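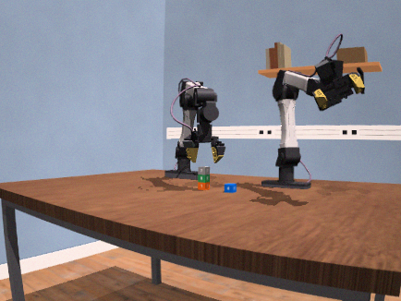 Thread on seasonal movement in solid wood tops over steel frames. I get the same four questions every September when the heating comes back on, so the answers can live in one place. Mostly numbers.

Wood changes size with moisture content. Across the grain it moves a lot. Along the grain it moves so little that for furniture you can ignore it. Steel does not respond to humidity at all. Every problem in this thread comes out of those three facts.

Moisture content (MC) follows the relative humidity of the room, with a lag. At 70°F, 30% RH gives an equilibrium MC near 6%. 50% RH gives a bit over 9%. 65% RH gives 12%. A house without a humidifier in a cold climate can go lower than the first figure in January.

The working formula: width × change in MC × coefficient for the species. For flatsawn red oak the coefficient is 0.00369 per 1% MC. For quartersawn red oak it is 0.00158. The Wood Handbook from the Forest Products Laboratory has the table for most species and is a free download.

Worked through. Flatsawn red oak top, 36 inches wide, going from 10% in late summer to 6% in winter. 36 × 4 × 0.00369 = 0.53 inch. Same top in quartersawn: 0.23 inch. These are totals over the whole width, both sides of center added together.

Most glued-up panels are a mix of flat and rift boards, so the real figure lands between the two. I design to the flatsawn number. The cost is a slightly longer slot in the steel.

Slots. If the top is fixed at the center of its width, each edge needs half the total. For the oak above that is a little over 1/4 inch of travel at the outermost screws. I cut slots for 3/8 and start the screw according to the season. Summer assembly: screw toward the outer end of the slot. Winter assembly: toward the inner end.

Slots run across the grain. I have been sent frames with very nicely cut slots running with the grain, and they do nothing. Put an arrow on the drawing.

Washers: flat steel, wide enough to cover the slot, plus a little paste wax under them. Tighten until the washer just stops spinning by hand, then a quarter turn. An impact driver will clamp the joint hard enough that the slot may as well be a round hole.

Threaded inserts are fine. Glue them in, keep them out of the outer inch of the panel, and use a machine bolt with a shoulder or a sleeve if you want the joint to slide without being loose.

Now the failures. A wide top bolted rigid in summer tries to shrink in winter and cannot. Tension builds across the grain, where wood is weakest. It splits, usually from an end, often next to a glue line and less often on it. Modern yellow glue is stronger than the board beside it.

The same top bolted rigid in winter tries to grow in summer. It goes into compression instead. You may see it bow up between the rails, or you may see nothing, while the fibers crush slightly at the screws. Then it opens up the following winter. People blame that winter.

Cupping is a separate mechanism. It comes from one face being wetter or drier than the other. The usual cause is finish on top and bare wood underneath. Second most common is a new panel left flat on a bench overnight, with only one face open to the air.

So finish both faces, same product, same number of coats. The underside does not need sanding between coats if you don't care how it feels. Finish slows moisture exchange. It does not stop it, and no film you would want to eat dinner on will stop it.

I ran one comparison at the Isah shop over a winter. Two offcuts from the same ash board, one with three coats of Trevance hardwax oil, one bare. Both ended at the same MC. The oiled one took longer to get there. Sample size of one pair, so treat it accordingly.

Someone always asks about steel C-channels let into the underside. They work for keeping a wide slab flat, provided the holes are slotted and the channel is a little shorter than the groove it sits in. A channel with tight ends in its groove is a wedge waiting for January.

Breadboard ends over a steel frame: you now have two systems restraining the same panel. Pin the breadboard at the center, elongate the outer peg holes, and do not screw the breadboard itself to the frame.

Plywood and veneered MDF barely move in width and can be fixed rigid. If the top is veneer over a stable core, most of this thread does not apply. Check the end: if the end grain does not match the lines on the face, ask the seller what is in the middle.

Meters. A pin meter reads local MC between two points and needs a species correction. A pinless one reads an average to some depth and needs the density set. Either is good enough to tell 7 from 11, which is the decision you are making. Neither is good enough to argue over half a percent.

The last load I took from Sosmont read 8% at the surface and 11% on a fresh crosscut 12 inches in from the end. That is common and not a complaint. Sticker the boards, leave them alone, and measure a fresh cut again before milling.

Log the room too. I have a logger on the wall in Sollton that holds 2,000 readings. At one reading an hour that is a bit under 12 weeks, so it gets downloaded each quarter and the last week is always missing. I should set it to every two hours. I have not.

Customer homes are harder. I ask three things before quoting: forced air or radiant, humidifier or not, and whether the table sits over a floor register. A register under a wide top beats any finish schedule I know of.

If a top has already split, leave it until the humidity comes back up before you touch it. Filling a winter crack with epoxy and leaving the screws tight gives you a second crack beside the first. Free the screws, wait, then see how much gap is left.

Often there is very little left. If it closes with light clamp pressure, glue it. If it doesn't, rip along the crack, joint both edges and reglue. You lose a saw kerf and some grain match.

Coefficients for the species I get asked about, flatsawn, per 1% MC: black walnut 0.00274, black cherry 0.00248, hard maple 0.00353, red oak 0.00369. Cherry is the easy one. White oak is not the same as red, look it up separately.

Replies asking about live edge slabs: same formula, measured at the widest point, and assume the center is wetter than your meter says. Drying schedules for thick slabs need their own thread, which I'll start once the current stack is out of the kiln.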